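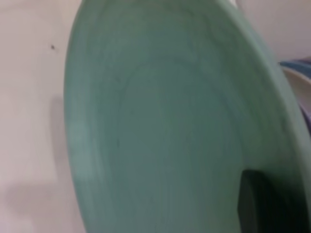 Océane Beaulieu writes that the September bulletin overstated the labor shortfall in Benedetti district, as it counted residents aged 65 to 69 as fully retired. Many of them still work part time, she says, and should be entered at half weight.

The point is accepted. The table has been rerun with that group at 0.5. The old-age support ratio improves slightly in Benedetti and stays the same in Steltovton, where few people in that age band hold jobs.

School enrollment is a separate matter and is not affected by the change. Steltovton registered 841 first graders last year and 729 this year. The projection assumes no further drop in births, only the smaller cohorts already born moving up through the grades. Under that assumption one of the two primary schools falls below the 200-pupil minimum and would have to share a principal with the other.

Migration is held at zero in both runs. A version with net arrivals will follow when the register office releases its figures by age and sex.

Corrections to the method note should reach the editor by Fri 25 May.

Home | Bulletins | Data tables | Method notes | Contact

This site uses cookies to remember your settings. Accept | Decline

Related items
Household size in Gilter, by district
Why the support ratio uses age 20 as its lower limit
Births and first marriages: revised table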